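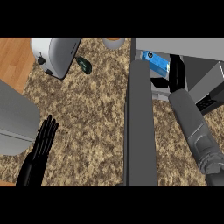 Figure 2. Rendered view of a black robotic hand beside a light gray unit on a speckled countertop.

4. Neighbors as Audience

4.1 Setting and sample

The open studio evenings in Brakham began in 2000, when a group of painters and sculptors moved into the former dye works on Dissanayake Street. At first the evenings had no fixed schedule. An artist who had finished a large work put a card through the doors of the nearest houses and left the studio door open from late afternoon. The practice spread to Sturholm, the district across the canal, where most studios are in garages or back rooms attached to the artist's home.

We sent a questionnaire to 74 households within walking distance of a studio in either district. Of these, 51 returned a form that could be used. The form asked how often someone from the household had attended, how they had heard of the evening, how long they stayed, and whether they had ever bought a work or asked for one to be made. A last page was left blank for comments, and more people used it than we had planned for. Several filled both sides.

The response from Sturholm was better than the response from Brakham proper. We think the form of delivery explains part of the gap. In Sturholm the forms were handed over at the door, and in Brakham they were left in shared hallways, where some were probably thrown out with the advertising.

4.2 How people hear of an evening

The printed card is still the main way. Respondents who attended regularly almost always named a card or a conversation on the street. Few named a website. The Tratik listing service, which covers exhibitions and concerts for the whole region, carries the evenings when artists remember to submit them, but the entries are often late and sometimes give the wrong house number. One respondent wrote that she had twice walked past a lit garage before she understood it was the studio in the listing.

Cards are made by the artists themselves. Some are small prints in their own right, and a number of households keep them. We were shown a kitchen drawer and a picture frame full of them, the oldest faded almost to nothing. Households that kept cards also reported more visits. We cannot say which came first.

4.3 What visitors do

Most visitors stay less than an hour. They look at the new work, talk to the artist, then talk to each other. For many the last part takes the most time. Comments on the form mention parking, a broken street lamp, the school bus route and a long quarrel over a hedge, and in several cases the art is mentioned only in passing. The artists we spoke with did not mind this. A sculptor in Sturholm said that people who came for the company would often return alone on a weekday to look at the piece again.

Questions to the artists were mainly practical. Visitors wanted to know how long a work had taken, how it would be moved, and where it was going. Bronze drew the most questions, particularly about casting, and two sculptors now keep a cut section of mold on a shelf so that they can show the steps. Questions about meaning were rare. When they came up, they tended to come from first-time visitors.

4.4 Buying

Sales are few. The guest books of the Dissanayake Street studios hold 890 signatures, and only a small share of the names also appear in the studios' sales records. Purchases were mostly drawings, small studies and seconds. Large works go to buyers from outside the area, and neighbors may see them for one evening only before they are crated. Several respondents regretted this, and one asked whether the town could photograph each piece before it left.

Commissions follow a different pattern. They usually came after many visits and concerned family subjects: a portrait of a parent, a dog, a house about to be sold. Prices were rarely written down in advance. Both sides described the arrangement as comfortable, although one painter admitted that she had charged too little and did not know how to raise the matter with people she met every morning at the bus stop.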